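Progress report to the Prenix Fund: shared solar and home batteries, Lenstead and Stimley
Apr 18, 2024
Prepared by Ketill Hauksdóttir

This report covers the period since our last update. The grant pays for rooftop panels on the two apartment blocks at Lenstead and for a shared battery at the Stimley site.

Panels. All 200 panels for Lenstead have been delivered and 192 of the planned roof mounts passed inspection in March. The other mounts need longer bolts, which are on order. The first block is connected to the grid and has been producing power since the meter was changed. In its first full month it made 1192 kilowatt-hours. That is a little under our estimate, mostly due to cloudy weather and two days when the inverter was shut off for testing.

Battery. The concrete pad at Stimley is poured and the fence is up. The battery itself is late. The supplier has moved the delivery date twice and we have asked for a firm date in writing. Until we have it, we are holding back the second payment - the contract allows this.

Grid connection. The utility has approved the connection for the first block. The second application went in with a mistake in the transformer rating and had to be sent again. Grímur Þórarinsdóttir is handling it and expects an answer within 6 weeks.

Tenant sign-up. Letters went to every household in both blocks. Most of the questions were about bills, so we wrote a one-page sheet showing how the credit appears on the monthly statement.

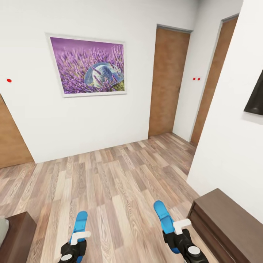
Spending is in line with the budget except for electrical work, where we are $2065 over. The old wiring in the second block's meter room had to be replaced before the inspector would sign off. We propose to cover this from the contingency line and ask for your approval.

Next steps are to finish the mounts, get the second connection approved, and settle the battery date. Training for the building staff will follow once the battery is in.

Comments (3)

R. Chávez
Does the bill credit start right away or only after the second block is hooked up?

Ketill Hauksdóttir
First block tenants get it now. The second block starts when its own meter is changed.

stimley_resident
Will the battery make noise at night? We're right across the fence.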